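Kitchen Counter Study: Where Things Get Put Down
Soledad Ponce, with Rutilio Trujillo
Submitted March 20, 2021

1. What we were asked

Pick one work surface, watch how it gets used, suggest a better layout. We picked the shared kitchen at Magaña house. Reason: everybody complains about it and the key was easy to get.

Budget cap from the course was 2000 pesos for any changes. We did not spend all of it, see section 5.

2. The counter

Pale wood top, white cabinet under it, stainless sink area next to it. Wood is nice to work on but marks if you leave wet stuff standing. The drying rack is by the sink and most dishes should end up there. They don't. They end up in the middle of the wood, which is also the only decent place to chop.

So the test setup was kept very plain. One red cup, one white bowl, rest of the middle left clear.

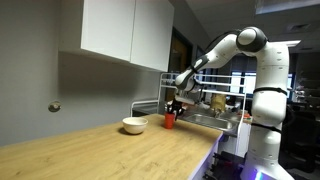
Fig. 1. Red cup with black utensil handles, white bowl, wire dish rack at the sink.

Cup for utensils was Rutilios idea. Before that they lived in a drawer that sticks. We tried the cup at the back near the sink and people in the survey liked it there, mostly becuase you can grab a spoon without walking round whoever is cooking. Against it: a cup that light tips if you pull at one handle. Wants a heavier one. Skemex sells a weighted kind but we only saw it in the catalog, no idea if it's good.

3. Survey

Short form, one page, left by the door. 37 came back. Main answers:

- not enough free counter (by far the most common)
- rack always full
- no fixed place for utensils
- purple strip light down low, some love it, some want it gone

The light is out of scope. Left it alone.

Should have asked about left handed people. Didn't think of it until the forms were in.

4. Bowl and cup positions

We marked positions with tape and moved the bowl after each round. Far back, the bowl is safe but you stretch for it. Near the front edge it's in the way of your elbows.
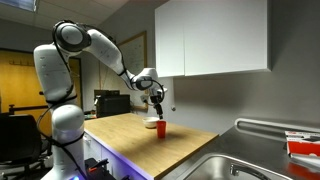 Best compromise was bowl just behind the cup, both kept as one group so the wood on either side stays open. Sounds obvious written down. Took us most of September to agree on it, and Rutilio still wants the bowl on the shelf.

One problem, the bowl fills up with junk. Keys, twist ties, a dead battery. A bowl left out is an invitation. Either give it a job (fruit, garlic) or put it away after use.

Wall cabinet over the counter is half empty by the way. Cups could go there. The doors open into your face if you're tall, probably why it isnt used.

5. Costs

Tape, two hooks, liner for the cabinet shelf, all from Allside: 439 pesos total.
Quote from Pliltach for a second rack and a replacement cutting board: 2889. Over the cap, so not ordered. Could be split over two terms.

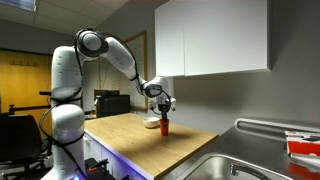 Fig. 2. Cup and bowl on the wood counter, black appliance against the wall, wall cabinet to the right.

6. Recommendations

Utensil cup stays out, heavier cup when there's money.
Bowl gets a use or goes in the cabinet.
Middle of the wood kept free for prep.
Rack emptied every morning, whoever is up first.
Black appliance stays at the wall, don't drag it forward onto the chopping area.

7. Still open

Lighting over the wood not measured. Cabinet door swing not measured either, ran out of time. Survey forms are in the folder with Soledad if anyone wants to redo the counts.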